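Section 4: Teaching Hurby a Chore of Your Own

Your Hurby arm comes out of the box knowing how to wipe a flat surface and pick up soft things. Everything past that, you teach it, and this is the part we love most! You don't write code. You do the chore yourself with the Strebel hand gripper, and Hurby learns from your moves.

Can it do housework yet? Some of it, yes, and more than it could in January. It will put socks in a basket all afternoon. It still struggles with fitted sheets, knotted bags and anything see-through. Pick a first chore from the easy list in Section 3 and you'll have a much better time.

4.1 Before you start

1. Charge both hand grippers to at least 80 percent.
2. Check that the marker cube on each gripper is snug. If it wobbles, tighten it with the small key from the parts bag.
3. Turn on all the room lights and leave them alone until you finish.
4. Move chairs and cords out of your walking path.

CAUTION: Keep fingers out of the jaws when you close the trigger. They pinch.

4.2 Recording the chore

1. Hold the gripper level and press the side button once. Wait for the beep.
2. Do the chore at a calm, steady speed. Slower than normal is fine, but don't freeze halfway.
3. Open the jaws all the way when you let go of an object.
4. Press the button again to save.
5. Move the objects to new spots and go again.

Plan on 80 good runs for a simple pick-and-place chore. Folding a towel takes closer to 1000, which sounds like a lot until you split it over a few evenings with a friend. Luzius Gruber, who wrote the towel routine for our Wovstead workshop, kept every clumsy run where he dropped the towel and picked it back up, and the arm got better at recovering from its own drops.

NOTE: A run longer than 95 seconds is split into two files. Mikurness joins them again when you upload.

4.3 Working as a pair

Two people can record together, each with a gripper. Stand close enough to reach the same objects, and agree out loud who goes first.

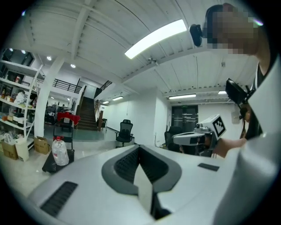

Handing an object from one gripper to the other is the hardest move to get right, so practice it a few times before you press record. The giver holds still. The taker closes, waits a beat, then says "got it," and only then does the giver let go.

4.4 Trying it out

1. Upload your runs to Mikurness and choose Train.
2. When the light on the base turns green, set out the same objects you practiced with.
3. Press Start and stand back 18 inches from the arm's full reach.

CAUTION: Keep one hand near the stop button for the first ten tries.

Expect a few misses. If Hurby keeps missing on one side of the table, record more runs over there and train again.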